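折叠衣物双视角采集与评测 单元安全及方法检查表(含检查意见)

适用单元:Burham 二层软物体操作区
所属项目:Ellent
检查日期:2024年3月7日
检查人:Sem Bakker
单元负责人:Onyekachi Bako
上次检查:去年10月,由 Van Hecke 执行

结果代号:合格 / 整改 / 条件合格(限期内可继续运行) / 不适用
检查范围为真机采集和策略评测两种工况。离线训练服务器、数据存储机房不在本表内。
本次在原有安全条目之外增加了方法条目(第四、五部分),原因见 10 月报告第二页:当时有几条安全意见最后都落到了采集规程上,分开查容易漏。

一、机械臂与末端

1.1 底座固定螺栓力矩标记线对齐
结果:合格
意见:标记漆有磨损,仍可辨认。下次保养时重描。

1.2 关节软限位与配置文件一致
结果:合格
意见:逐轴核对。配置文件版本号写在控制柜门内侧,与版本库中的一致。评测脚本启动时会重新加载一次限位,加载失败时脚本应退出。已人为改坏文件名试过,脚本退出,臂未上使能。

1.3 夹爪指面完整,无裂纹、无翘边
结果:条件合格
意见:Andico 指垫内侧根部有轻微翘起,尚未影响夹持。翘边会勾住针织类衣物,勾住后策略仍按“已抓取”继续,容易产生拉扯。换新前不要采集针织类。

1.4 夹爪闭合力上限
结果:合格
意见:由驱动器侧限制,上层代码改不了。采集人员手部可能进入夹爪行程的唯一时机是换垫和清理线头,这两项都须断使能,规程里已写明,现场也按此执行。

1.5 末端线缆走向,连接器锁紧
结果:整改
意见:末端旁的线缆在臂体侧面通过,腕部转到接近极限时弯曲半径偏小。加一处固定,留出余量,固定点不要选在关节转动面上。连接器本身锁紧,轻拉无松动。

1.6 末端附加件(安装板、支架)边缘
结果:条件合格
意见:安装板的长边突出于夹爪一侧。低位横移时,板的端部先于指尖接近衣物。现行碰撞模型里只有夹爪外壳和两指,没有这块板。模型补上之前,横移高度按操作规程附录中较保守的一档执行。

1.7 臂体标识可读
结果:整改
意见:手写标识褪色后难以辨认,换印刷标签。标签内容只写臂编号和侧别,不要写 IP。

二、急停与速度

2.1 急停按钮可达,动作有效
结果:合格
意见:操作位和评测位各试一次,均切断使能,复位后不自动恢复运动。

2.2 遥操作丢包时的行为
结果:合格
意见:拔网线测试。臂减速停下并保持位置。恢复连接后须由操作员重新对齐主从姿态才能接管。对齐容差目前偏宽,接管瞬间有可感觉到的小跳动,不构成危险,但这一小段会进入数据,参见 4.6。

2.3 末端速度上限
结果:合格
意见:采集和评测统一为 175 mm/s。有人提出评测时可以放宽,以便与其他单元比较耗时。本检查人不同意:现有训练数据全部在此上限下录得,放宽后策略输出的动作块在执行层会被拉伸或截断,测到的耗时没有可比性,同时还要重做风险评估。

2.4 人员进入区的地面标线
结果:整改
意见:衣物篮一侧标线被杂物遮住一段。清开。

2.5 评测时人员位置
结果:合格
意见:复位衣物时臂处于停靠姿态并断使能。抽查时评测员按规程口头确认后才伸手,确认语有记录。

三、工作面与周边

3.1 工作面平整,无松脱卷边
结果:合格
意见:灰色面料表面有细纹理,摩擦大于之前用的光面板。这一点对方法有影响:袖子被拉过来时衣身跟着滑动的情况明显减少,但指尖贴面铲取时阻力增大,高度设置偏差一点就会把面料一起夹起。

3.2 指尖与工作面最小间隙
结果:条件合格
意见:标定要求 2 mm。实测近端满足,远端略小。怀疑工作面下方支撑件受压后没有完全回弹。重新标定之前,远端袖口的抓取由操作员在遥操作中手动抬高,策略评测暂不包含远端袖口起手的初始摆放。

3.3 照明均匀,无直射反光
结果:合格
意见:白色衣物在头部视角中没有大面积过曝。折痕处阴影偏软,分割模型对叠在衣身上的袖子边缘置信度下降,参见 5.2。

3.4 待处理衣物的存放
结果:条件合格
意见:篮子可以继续用,但堆放高度超过篮沿后,衣物会垂到地面,有被人绊到的可能。规定堆放不得高过篮沿。从衣物堆里抽取时也应从上往下取,不要从中间拽。

3.5 易燃物、液体
结果:合格
意见:工作区内不放饮料。清洁用喷雾收在柜内。

3.6 背景板、隔板固定
结果:条件合格
意见:背景板用于增加视觉多样性,更换频繁,部分板只是靠放。靠墙立放的高板应加底部止滑。隔板之间要留出通道,宽度按标线。

四、采集方法

4.1 任务分段定义有书面文件
结果:合格
意见:长袖上衣分为取衣、展开、左袖内折、右袖内折、下摆上折、收整。左右以穿着者为准还是以画面为准,文件里前后两节写法不同,标注员各按各的理解。统一为以画面为准,因为头部视角中衣物有时下摆朝上、领口朝下,以穿着者为准容易标反。

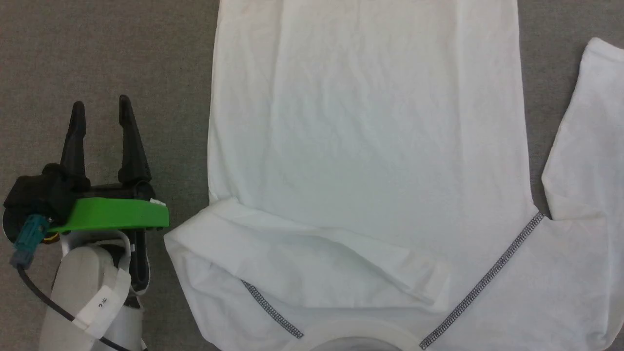 4.2 分段切换点的判据
结果:条件合格
意见:现行判据是“夹爪完全张开并离开衣物”。离开多远没有写。回放若干片段后发现,操作员松开袖子后有时会在很低的高度停留,顺势用指背压一下折痕,再抬起。压折痕归前一段还是后一段,标注不统一。建议:压折痕归前一段,切换点取末端高度首次超过抬升阈值的那一帧。阈值由 Onyekachi Bako 确定后写入文件,旧数据用脚本重切,不必人工返工。

4.3 初始状态分布
结果:整改
意见:规程要求初始状态包含平铺、半展开和揉皱。实际记录中平铺占比过高,原因是操作员在一件衣服折完后习惯顺手铺平再开始下一条。平铺起手的成功率高,会把整体数字抬上去。改为由程序在每条开始前显示要求的初始类别,操作员照做并确认。揉皱状态的做法也要统一:提起、松手、让它自然落下,不要用手团。

4.4 衣物清单与训练、评测划分
结果:条件合格
意见:划分按衣物个体进行,评测用衣物不得出现在训练集。抽查未发现重叠。但背景里的衣物没有管理。评测衣物如果在采集时放在篮子里,腕部相机会看到它。对分类型的结论影响估计很小,但论文里既然写了“未见过的衣物”,这种情况就应当排除或者说明。处理办法:评测衣物单独装箱,放到隔板后面。

4.5 相机时间同步
结果:合格
意见:头部与腕部相机以硬件触发同步。用闪灯法复核,未见错帧。

4.6 接管跳动片段的剔除
结果:整改
意见:目前没有剔除。接管后的头一小段应打上标记,训练时屏蔽动作损失,图像可以保留。

4.7 数据量与停采条件
结果:合格
意见:本轮目标为 1,000 条有效轨迹,有效与否由采集结束后的复核决定,采集员不在现场判定。失败轨迹照常保存,单独存目录,不覆盖。

五、评测方法及结果的核对

5.1 成功判据先于评测确定
结果:合格
意见:判据文件的提交时间早于首次评测。判据为三项同时满足:两袖均在衣身轮廓以内,下摆折过中线,折后外轮廓在允许的矩形偏差内。

5.2 自动判定与人工判定一致性
结果:条件合格
意见:自动判定使用头部视角分割结果。白色袖子叠在白色衣身上时,两层之间对比弱,分割会把袖子并入衣身,此时“袖在轮廓以内”一项被直接判为满足,即使袖口翻卷。深色车线的衣物好一些,缝线能给模型提供参照,但领口附近两道缝线靠拢,有时又被误认作折痕。凡白色衣物,最终以人工判定为准,自动结果仅作参考并在表中注明。

5.3 只用头部视角与加入腕部视角的对比
结果:合格(方法);结论需改写
意见:对比设置本身没有问题,两组训练步数、数据、随机种子一致。初稿把差异归因于“腕部视角提供了更细的几何信息”。回看失败案例后,本检查人认为证据不支持这么笼统的说法。差异集中在起手抓取阶段,尤其是揉皱状态;到了下摆上折阶段,两组几乎没有区别。请按阶段分别报告。

5.4 腕部视角的背景干扰
结果:条件合格
意见:头部视角的画面大部分被工作面占据,背景干净。腕部相机在抬升和转动时会拍到远处,包括墙面图案、立板、衣物篮。篮中的衣物与待抓取的衣物属于同一类物体,外观上没有理由让策略区别对待。评测中出现过夹爪在取衣阶段向画面上方偏移的情况,方向与篮子所在方位一致,但次数少,目前只能算怀疑。
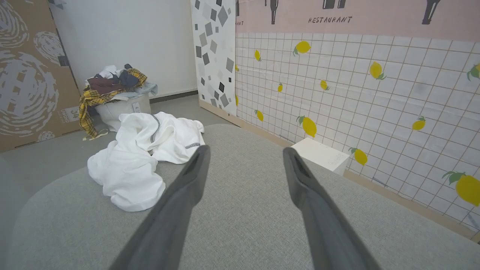 图2 腕部相机视角,夹爪张开。左侧为带黑白格饰边的白色衣物,后方为装满衣物的白色篮子及背景墙面。

建议增加一组对照:遮住篮子,其余条件不变,只测取衣阶段。如果偏移消失,就在数据增强里加入背景替换,或者对腕部图像按深度做遮罩。第二种办法改动大,先做第一种。
另外,墙面带有文字和重复图案。这类背景便于策略“记住”自身朝向,换一个房间后性能下降就无法判断是衣物造成的还是背景造成的。评测时至少要有一轮使用采集中没有出现过的背景。

5.5 评测顺序随机化
结果:整改
意见:各组评测按模型分批进行,上午一组,下午一组。指垫磨损、衣物因反复折叠而产生的固定折痕都会随时间变化,应交错进行。衣物在每轮评测之间抖开并平放一段时间。

5.6 人为干预的记录
结果:合格
意见:评测中任何接触衣物或按下暂停的行为都有记录。有过一次干预未写原因,已向评测员本人问清并补记。干预过的轮次一律记为失败,没有例外。

5.7 失败分类
结果:条件合格
意见:“其他”类占比过大,分类就没有意义了。从“其他”里至少拆出两类:夹起工作面面料;末端附加件先碰到衣物。后一类与 1.6 直接有关,碰撞模型更新前后应分别统计,才能看出更新是否有效。

六、文件与培训

6.1 操作员培训记录
结果:合格

6.2 操作规程现场可查
结果:合格
意见:现场为纸质版,版本与线上一致。附录横移高度表字太小,重印。

6.3 上次检查意见的关闭情况
结果:条件合格
意见:Van Hecke 在 10 月提出的意见共 11 条,其中关于碰撞模型的一条仍未关闭,即本表 1.6。其余均有关闭记录。未关闭的这一条不得再次顺延。

整改项汇总及负责人

1.5 线缆固定:Sem Bakker
1.7 标签更换:Sem Bakker
2.4 标线清理:当班操作员
4.3 初始状态提示程序:Onyekachi Bako
4.6 接管片段标记:Onyekachi Bako
5.5 评测顺序随机化:Onyekachi Bako

条件合格项中,1.6 和 3.2 优先。这两项完成前,单元可以继续采集,但不得进行无人值守评测,也不得把远端袖口起手的轮次计入对外报告的成功率。

单元负责人回复(Onyekachi Bako)

1.6:安装板的网格模型已有,接入后自碰撞检查会误报,正在调整间距参数。
3.2:同意。更换支撑件后重新标定,标定记录随后附上。
4.2:阈值需要先看指背压折痕时的高度分布再定,不想拍脑袋给一个数。
4.3:接受。程序提示之外,会在元数据里加初始类别字段,旧数据由标注员按首帧补填。
5.2:接受人工判定为准。建议同时保留自动判定的原始输出,以后换分割模型时可以重算。
5.3:按阶段重写,原图撤下。
5.4:遮篮对照可以做。未见背景的那一轮需要借用另一块场地,排期另行通知。
5.5:交错之后每次要重新加载模型,单轮耗时会增加,评测计划相应延长。

检查人对回复的补充:4.2 可以晚于其他项关闭,但在阈值确定之前不要发布新的分段标注。5.4 的对照结果无论正反都写入评测报告。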